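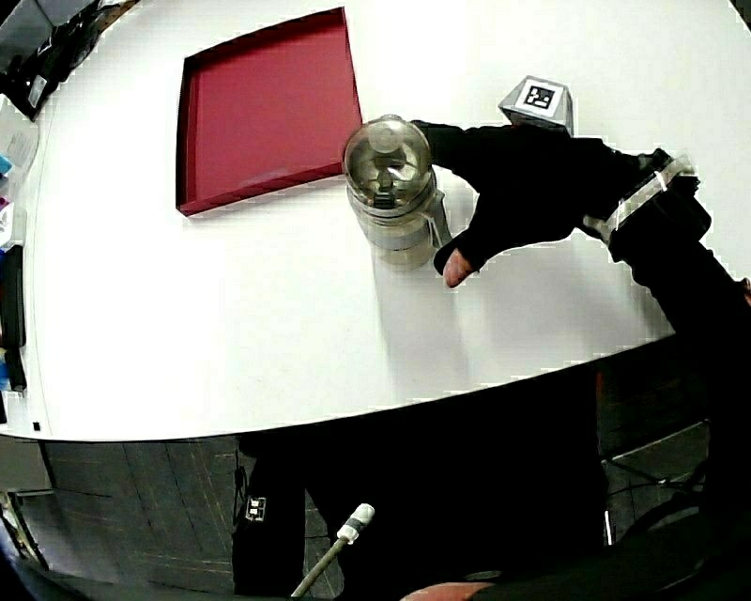 Monday, 8:40

Neutrophil migration, run 4. Picking up from Friday's plate, which I scored over the weekend and am not happy with. Edge wells on the Kelby plate read high again, columns 1 and 12 both, and the pattern is the same as in run 2. Blanks in those columns are high as well, so it is the plate or the incubator and the cells are fine. Switched to the Badby 96-well inserts for today. Left the outer ring filled with buffer and no cells.

Question for this block is unchanged: does conditioned medium from visceral fat explants slow neutrophil migration toward fMLP compared with medium from subcutaneous explants, same donor. Runs 1 and 3 said yes, weakly. Run 2 is unusable (see edge note). One donor pair per run, which is thin, but the freezer has enough for two more after this.

9:15
Isolation. Blood in at 8:50, EDTA tubes, room temp. Density gradient, 30 min, brake off. Red cell lysis once, short. Pellet still pink after the first wash so lysed a second time, 20 s only. I don't like doing the second lysis, it raises the CD62L shedding, but last time I skipped it the counts were junk.

Viability 97% by trypan blue. Resuspended in HBSS with 0.1% BSA. Kept off ice. Ákos wants them on ice and I keep finding them there – please leave the rack on the bench, they clump when they come back up to temperature.

10:05
Conditioned media thawed. Used the Bodnár aliquots from October, second thaw for subcutaneous, first thaw for visceral. That is a mismatch and I only saw it on the tube caps after both were in the water bath. Carried on, but flagged. If the difference between arms is bigger today than in runs 1 and 3, the thaw is the first thing to blame.

Leptin in the visceral pool was measured before freezing and is in the shared sheet. IL-6 was not. Ask whether there is any left in the original tubes to run on the next ELISA.

10:30
Spun labeled cells at 300 g, 5 min. Calcein loading 30 min at 37, two washes. Pre-incubated with medium, 1:4, 45 min. Plate layout:

Rows B and C: plain medium control
Rows D and E: subcutaneous
Rows F and G: visceral
Columns 2 to 6: no fMLP
Columns 7 to 11: fMLP 10 nM in the lower chamber

80 µl cells on top throughout. One bubble under the insert at E9, could not get it out without lifting the whole frame. Exclude E9.

12:50
Read at 60 min on the Vunico reader, bottom optics, gain fixed at last run's setting. Medians of the fMLP columns, blank subtracted:

control 1,250
subcutaneous 1,190
visceral 971

No-fMLP wells are flat across the three arms, between 205 and 230. So random movement is unaffected and the drop is in the directed part, same as run 1. Spread in the visceral rows is wider than I would like, G7 and G8 both low. G8 looked short of volume when I took the insert off. Recalculated without G8 and the median moves by 47, which leaves the direction alone.

Edge check: columns 2 and 11 agree with their neighbors. The empty outer ring seems to have helped, or the Badby plates have, and I changed both at once so I can't say which.

14:20
Ákos Pintér looked over the numbers. His point, which I agree with: we have no way to separate "cells can't sense the gradient" from "cells are already activated and stuck to the membrane". Need to stain the inserts. Fixed today's in 4% PFA, wrapped, fridge, second shelf, labeled run 4. If the visceral inserts show more cells on the upper side with spread shape, that points to adhesion. CD11b by flow on the leftovers would answer it faster, but the leftovers were four hours old by then and I don't trust them.

He also asked about fatty acids in the medium. We have never stripped them. Charcoal-stripped arm goes into run 5, both depots, plus a stripped plain medium control or the comparison is useless.

To do before run 5
– new subcutaneous aliquot, first thaw, match to visceral
– order BSA, low endotoxin, the open one is nearly finished
– LAL test on both pools, has never been done and should have been
– stain inserts from run 4, DAPI and phalloidin
– Kelby plate: one run of dye only, no cells, outer ring filled, to settle the edge thing
– book flow for the same afternoon as the isolation

Waste tubes from this morning are in bleach, need pouring off by 16:00.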